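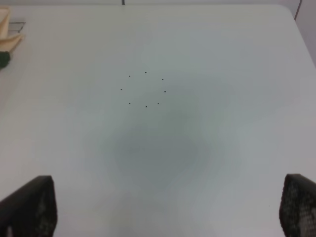 ## Worktop for a small kitchen: white or oak?

**gashaw_lane:** We've got up to 600 to spend and the run is short. I like matt white but my sister says it shows every crumb. Anyone lived with one?

**Manon Nguyen:** Had white for 4 years. Crumbs yes, but you wipe them. Oak needs oiling and I never got round to it.

**tbrackley:** Disagree. Oiling takes 15 minutes in April and that's it for the year. White stains round the kettle.

**gashaw_lane:** Tea is my worry too. We also bring bread home and leave it on the side, so it needs to cope with that.
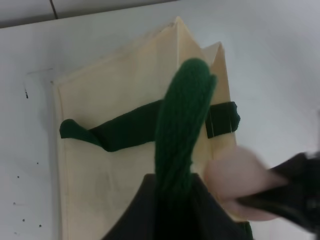 **Manon Nguyen:** Bicarb gets tea out. Don't use a scourer, it leaves shiny patches.

**tbrackley:** Shiny patches are why I went back to oak. Get a sample of each and leave a wet teabag on them overnight.

**gashaw_lane:** Will do. Samples ordered.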